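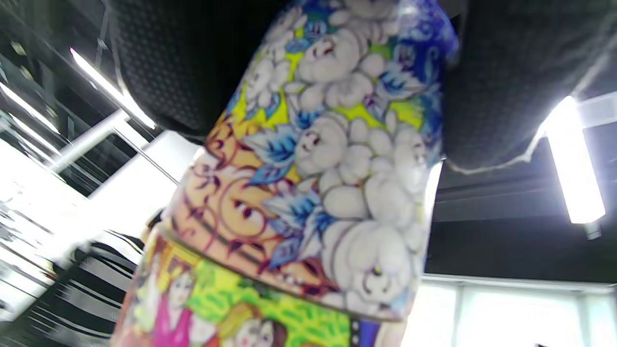

hillside_hen
Don't even think about driving it yourself, I was told at the Gremus counter on Tuesday, and I've been chewing on that ever since. We're moving 980 miles in February, from a house we've been in for ages to a smaller place just outside Iltby. The furniture doesn't worry me much (half of it is going to the thrift store anyway), but there are the dishes, the lamps, the framed pictures and all the odds and ends that came down from both sides of the family. Gremus wants to pack the whole lot and put it on their truck. My own feeling was to let them take the big stuff, wrap the breakables myself and carry them in the back of the station wagon. My husband thinks I'm being stubborn and he may well be right! Has anyone done a long winter move both ways and can tell me how it went? I'd also love to know how the coverage works if you do your own packing, as the lady at the counter went through it very fast and I was too shy to ask her to say it again.

porchlight_dee
Oh, I feel for you, we did nearly the same thing a few winters back and I lost sleep over my grandmother's plates the whole month before. We ended up splitting it. The truck took everything sturdy and we kept 10 boxes with us in the car, and I'd do it that way again in a heartbeat. Get the small boxes, the book size, even when it feels silly. Plates go on their edge, never flat, with crumpled paper underneath and on top, and if you can hear anything shift when you rock the box, open it back up and add more.

On the coverage, please do call them back, and don't be shy about it. With our mover, anything we had packed ourselves was only covered if the box showed damage on the outside, and that was on page 2 of the paperwork in very small type. Yours may be different, so ask them to email it to you. We took photos of everything before it was wrapped, the bottoms too where there was a mark, and I was glad to have them when one lamp came out with a crack.

One more thing, plan where the car will sleep. We stopped 2 nights and carried every single box into the motel, and my back let me know about it. Ask for a ground floor room.

tumbleweedy
just let them pack it. we used Pillai, not Gremus, but same idea. one chipped saucer

hillside_hen
Thank you both so much. I called this morning and they're emailing me the papers. The station wagon is looking smaller every time I walk past it.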